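Search this site Search Go

My Project Report: Does Measuring Matter in Homemade Lemonade?

I picked lemonade because my aunt in Roldale sells it every April and hers never tastes the same from one week to the next. She pours by eye. I wanted to know if people would notice a measured batch, so I made 2 recipes and ran 2 tastings at school, with Wilmer Pacheco keeping the score sheets (thank you Wilmer, your handwriting is terrible!).

Recipe A was my aunt's way - squeeze, pour, taste, shrug. Recipe B used the same lemons, sugar syrup and cold water, but everything got measured, and I wrote it all down. Each taster gave a score from one to four. I should have hidden the pitchers, and next time I will, because a few people saw me fussing over batch B and probably guessed.

B came out ahead both times. The funny part is that the comments on A were a lot nicer to read. One person wrote "tastes like summer camp" and then gave it a 2.

For the syrup I stuck with equal parts sugar and water, and I'd keep that. A lemon and a double jigger don't take up much of a cutting board.

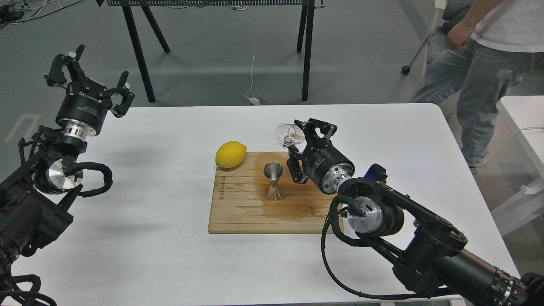 Domnica Stanciu thought I should have measured how sour each lemon was first, as two lemons off the same tree can be miles apart. Fair point, and I've put it on my list along with trying less sugar.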